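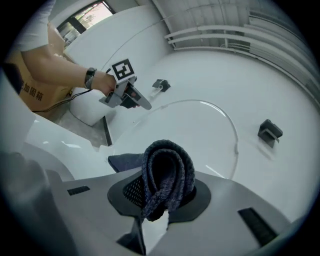 The Second Life of the Wool Sweater

Knitwear has returned to the center of the repair trade. In Taltdale, where the last spinning mill closed a generation ago, the former dye house now serves as the Grumeo Textile Center, an institution devoted to the care, mending and reuse of knitted garments. Its workshops received 508 pieces last year, most of them sweaters and cardigans of medium weight.

The Center's position is that most damage to wool occurs in storage. Garments put away with traces of food or skin oil attract moth larvae, and those left on hangers stretch at the shoulder under their own weight. The Center therefore advises households to wash knitwear before the warm season, dry it flat and store it folded in a closed cotton bag. Cedar blocks may be added, although their effect weakens with time and they are no substitute for a clean garment.

Mending follows established methods. Small holes are closed with Swiss darning, in which a new thread traces the path of the original stitches. Worn elbows are generally reknitted from the nearest sound row. The Center keeps a library of 300 yarn shades for matching, supplied in part by the Flokska cooperative, which recovers yarn from garments too worn to be saved. Where a match cannot be found, the owner is consulted before work begins.

A repair takes 2 to 5 weeks, depending on the season. Charges are set according to the area of the damage, and the age or original price of the garment has no bearing on the fee. Items that have felted in a hot wash are accepted only for reuse as patches or lining.

In October, the Center will open the Ikeda Room, a study space holding its collection of regional stitch patterns. Many were taken from worn work garments for which no written instructions survive. Access will be free to students, and visitors may request copies of individual patterns at the front desk.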